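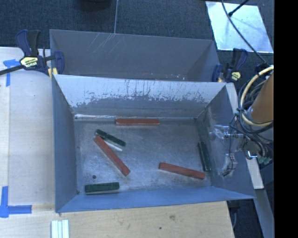
Abb. 5.1: Rote und grüne Quader in der Metallkiste, rechts der Greifer.

Lehrbuch > Handhabungstechnik > Kapitel 5

5 Griff in die Kiste: einen Bausatz beurteilen

Wer zum ersten Mal ein Angebot für eine Greifzelle auf dem Tisch hat, liebe Leserin, lieber Leser, der blättert meist gleich zum Preis - das ging uns früher genauso! In diesem Kapitel nehmen wir uns etwas mehr Zeit und prüfen den Bausatz Clisell der Firma Bavholm so, wie man es auch im Betrieb tun sollte, nämlich an einer ganz schlichten Aufgabe: längliche Quader aus einer Kiste holen und in einer zweiten ablegen.

Schlicht klingt das freilich nur, solange die Teile ordentlich liegen. In Abb. 5.1 liegt ein roter Quader direkt an der hinteren Wand, ein grüner vorn in der Ecke, und der zerkratzte Metallboden wirft Lichtreflexe zurück, die einer Kamera durchaus zu schaffen machen können. Die grünen Quader sind außerdem kürzer als die roten (das wird in Abschnitt 5.2 noch wichtig).

Kyu-ri Choo hat für uns 4000 Griffe ausgewertet, und mit ihren Protokollen werden Sie lernen, die Angaben eines Anbieters nachzurechnen. Legen Sie sich bitte schon einmal das Datenblatt aus dem Anhang bereit.

Verwandte Kapitel
2 Greifer und Finger
4 Kameras am Arbeitsplatz
6 Wartungsverträge lesen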